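Clunum One-Drawer Nightstand, White

Plitevano Home > Bedroom > Nightstands > Clunum

In stock. Usually leaves the warehouse in 2 business days.

The Clunum is a small nightstand with a square top and one drawer. It was made for bedrooms where a full-size bedside cabinet would block a door or a closet, and it works just as well next to a daybed or in a guest room that doubles as an office. The finish is plain white on the top, sides and drawer front. The knob is black.

Product details

Item: Nightstand, one drawer
Range: Clunum
Color: White with black knob
Drawers: 1
Assembly: Required
Tools needed: Phillips screwdriver (not included)
Wall strap: Included
Cartons: 1
Suitable for: Indoor use only

The top

The top is flat and has no raised lip, so a lamp base can sit right up to the edge and a dust cloth goes straight across. There are no cable holes in it. If you use a lamp or a phone charger, run the cord down the back and leave a small gap between the nightstand and the wall for the plug.

The surface will take a glass of water or a mug, but please use a coaster. Water left standing overnight can get into the edges and lift the finish, and this kind of damage is not covered by the guarantee. Do not put hot pans, hair irons or candles without a holder directly on the top.

The drawer

The drawer is a single open compartment with no dividers. The inside is pale gray, and the knob is small and round and sits low on the center of the drawer front. A paperback, reading glasses, a charger and a box of tissues laid flat will all fit with room left over. Many customers add the two-piece Vaughan drawer tray, sold separately, to keep small things from sliding to the back.

The drawer has a stop so that it does not come all the way out in normal use. To remove it for cleaning, empty it first, pull it forward until it stops, then lift the front and ease it out. To put it back, set the rear corners on the runners with the front held slightly high, and push gently until it drops level. If it binds on one side, take it out and try again. Forcing it can bend a runner.

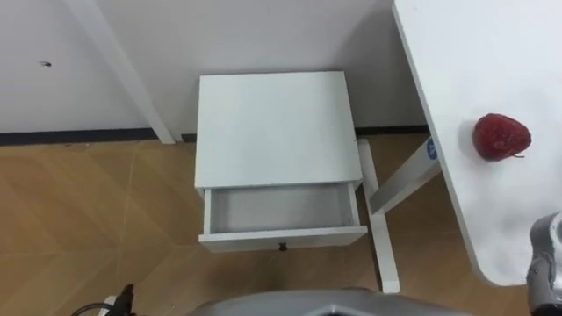
Choosing a place for it

Measure the space between the bed and the nearest wall or piece of furniture before you order. Leave enough floor in front for the drawer to open and for someone to stand there with it open. If the nightstand is going beside a bed with a wide side rail, check that the drawer front clears the rail and any bedding that hangs over it.

Baseboards hold furniture away from the wall at floor level. With a narrow baseboard the gap is small and most people leave it. With a deep one you may want to use the longer setting on the wall strap, which is described in the assembly sheet.

The nightstand should stand level. On tile floors a joint can leave one corner slightly high, and the drawer may then drift open or feel stiff. Slide the nightstand a little to either side, or put a felt pad under the low corner. Use felt pads on hardwood in any case.

Assembly

One person can put the Clunum together. Allow more time if this is your first piece of flat-pack furniture. Work on a rug or on the opened carton so the white panels do not get scratched.

Lay out all the parts and check them against the list on the first page of the sheet. The drawer parts are packed in the same carton as the cabinet panels, under the cardboard insert. Build the cabinet first and leave the screws slightly loose until all the panels are in. Then stand it upright, check that it is square, and tighten everything. Build the drawer last. The drawer bottom slides into the grooves in the side panels and goes in with the gray face up.

Fasten the knob by hand. A power driver can spin the screw and strip the thread.

The wall strap should be fitted in any room used by children. Screws for the wall are not included, as different walls need different fasteners. Ask at a hardware store if you are not sure what type of wall you have.

Care

Wipe with a soft damp cloth and dry right away. For marks that do not come off with water, use a little mild dish soap. Do not use scouring powder, bleach or furniture polish. Polish leaves a film on the white finish that holds dust and can turn yellow.

Check the screws again after the first few weeks, and once a year after that.

Delivery and returns

Orders over $44 ship free within the lower 48 states. Smaller orders are charged at checkout by zip code. The carton is left at the door and the driver does not bring it inside or take away packaging.

Please open the carton and look over the parts within 7 days of delivery. If a panel is damaged or something is missing, send us your order number and the part letter from the sheet, and we will send a replacement part free of charge. There is no need to return the whole item for one bad panel. Unassembled nightstands in the original carton can be returned for a refund. Assembled ones can be returned only if there is a fault.

Questions we get

Can I paint it?
Yes, but paint will end the guarantee on the finish. Sand lightly and use a primer made for smooth surfaces.

Can the knob be changed?
Yes. It is held by one screw from inside the drawer. Most single-screw knobs will fit, though you may need a shorter or longer screw.

Can two be stacked?
No. The top is not made to hold another cabinet, and there is no way to join the two together.

Is it sold as a pair?
Each carton holds one nightstand. For a pair, set the quantity to 2.

Does it match the Divell dresser?
The whites are close but were not made to match exactly. The Divell has a slightly warmer tone, and you will notice it if they stand side by side. Across a room most people do not.

Customer rating

Based on 1,316 ratings. The points customers mention most are the small size, the easy drawer and the plain look. The most common complaint is that wall screws are not in the box.

Stock note: the Clunum in gray was discontinued in April. Replacement knobs and drawer runners for the gray version are the same as for the white one and can still be ordered from the spare parts page.

Page last updated Tuesday, August 27, 2024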